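The Four-Star App

Noman Abbasi had written a comic reader called Kulto, and 124 people had downloaded it. He knew most of them. Two were his cousins, one was his dentist, and one was himself on an old tablet, which he considered legitimate market research.

Kulto opened comics. That was the whole of its ambition. It opened them from a folder, it remembered the page you had stopped at, and if you held it sideways it showed you two pages at once, the second of which was sometimes the right one.

"You need a review," said Tanveer Dogar, who did the accounts for a tile shop and had opinions about software.

"I've got reviews. I've got 3."

"You've got a man who thinks it's a bus timetable."

This was true. The man had given it four stars. He said the buses were hard to find but the lettering was nice and clear.

The rival was Bekby. Bekby had 4000 reviews and a mascot, a small owl in braces who wished you happy birthday. Bekby sorted your comics by mood. Noman had tried it once, in the bathroom with the door locked, and it had looked at his collection and suggested he talk to someone.

"What does Bekby have that you haven't?" Tanveer asked.

"An owl."

"So get an owl."

He did not get an owl. He got a heron, because his niece could draw herons, and he called it Khoo. Khoo stood in the corner of the screen on one leg and did nothing. Noman had meant it to turn the pages with its beak, but after two weekends of trying, the beak went through the page and carried on into the settings menu, where it changed the language to Finnish. He left it standing.

Then he wrote the description for the store, which took longer than the heron. He began with "Kulto is the best way to read comics" and took out "best". He then took out "the". By midnight it said "Kulto is a way to read comics", and he felt he could defend that in court.
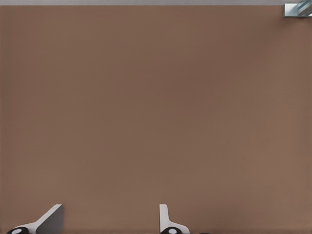 The update went out on a wet evening in April. By morning there was one new review, from somebody called Jiltora.

"I have used this app for a year," Jiltora wrote. "I have 1000 comics on it. It has never spoken to me. Now there is a bird. What does the bird want?"

Noman read it standing up. He read it again sitting down. Then he rang Tanveer, who was at work and answered in the voice he kept for people asking about grout.

"Somebody has a thousand comics on it," Noman said.

"On yours?"

"On mine. For a year."

"How many stars?"

"Two. But a thousand comics, Tanveer."

There was a pause, with tiles in it.

"What does the bird want?" said Tanveer.

Noman spent the afternoon on his reply. The store allowed developers to answer their public, and he had never had a public before, unless you counted the bus man, whom he had sent to the council's website. He wrote a long piece about the mascot's journey and deleted it. He wrote a short piece blaming his niece and deleted that faster. In the end he put: "The bird doesn't want anything. You can switch it off under Settings. If Settings is in Finnish, it's the fourth one down."

Jiltora changed the two stars to four within the hour, and added a line. "Found it. Left the bird on. He seems to have nowhere else to go."

Noman took a picture of the screen and sent it to both cousins and the dentist. The dentist sent back a thumbs up and reminded him that he was overdue.

That night he opened the code again and had another look at the beak. He got it to turn one page, correctly, in the right direction. On the next page it went back to Finnish — but politely, he thought, and with rather more confidence than before. He saved his work and went to bed.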